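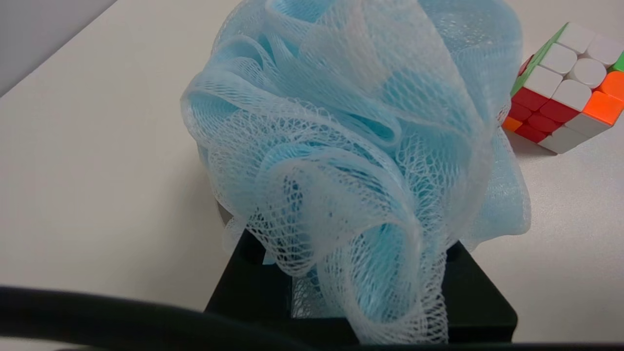 A reader wrote to me last August to say that anyone who spends more than four minutes in the shower is stealing from their grandchildren, and that she had the kitchen timer on the bathroom shelf to keep herself straight. I have thought about her letter a good deal. I wrote back and told her I admired her, which I did, and then I went upstairs and stood under the hot water until my fingers wrinkled, and felt awful the whole time, and also wonderful.

I would like to put in a word for the long wash. I know how that sounds. I have read the leaflets, and I pay my water bill like everybody else (the last one from Kultero Water came to 111 dollars, and I put it face down on the counter for a day before I paid it). I live in a dry county and I have let the front lawn go the color of toast. I am not arguing for waste. But I do think we have gotten into the habit of treating the one quiet room in the house as though it were a gas station, somewhere to pull in, fill up and get out of.

My grandmother took a bath every Saturday night, and it was an event. The door was shut at seven. The radio went in with her, which would horrify an electrician, and so did a cup of tea, and the rest of us were on our own until half past eight. She raised five children and kept the books for a feed store, and I believe that hour and a half was the only stretch of the week in which no person could ask her where anything was. She came out pink and kind. We all saved our bad news for Saturday at a quarter to nine.

Now we have the three-minute rinse, and podcasts to go with it, played at one and a half times the speed. The gym I belong to put up a sign this spring asking members to "shower with purpose." I stood there in my towel wondering what purpose they had in mind. Getting clean seemed too plain to need a sign.

And then there is the selling, which pulls the other way and is just as tiring. Skalwood, the big bath store out by the interstate, mailed me a catalog that runs to 150 pages, and I went through every one of them with my coffee. There is a teak bench for 481 dollars. There is a shower head that changes color with your mood, or tells you your mood, I couldn't work out which. All of it promises calm, and I came away from it feeling that I had been bathing wrong since childhood and that putting it right would take a second mortgage. A bar of soap, something scrubby and a door that locks will do very nicely – my grandmother's lock was a bent nail, and it held.

The woman with the timer does have a point, and I have tried to meet her halfway. I turn the water off while I lather, the way my uncle learned to in the Navy, and I catch the cold water at the start in a bucket for the tomatoes. On weekdays I am in and out quickly enough that she might even approve. What I keep is the one long soak at the end of the week, with a book I don't mind getting damp. If the water has to come from somewhere, I would sooner take it from the car, which has not been washed since winter and seems none the worse.

I suppose what I mind is the idea that time spent doing very little has to be explained. We explain our naps and our second cups of coffee. I have caught myself explaining a bath to a man who had only called about the gutters. He said his wife was the same way, and that he could come by Thursday instead.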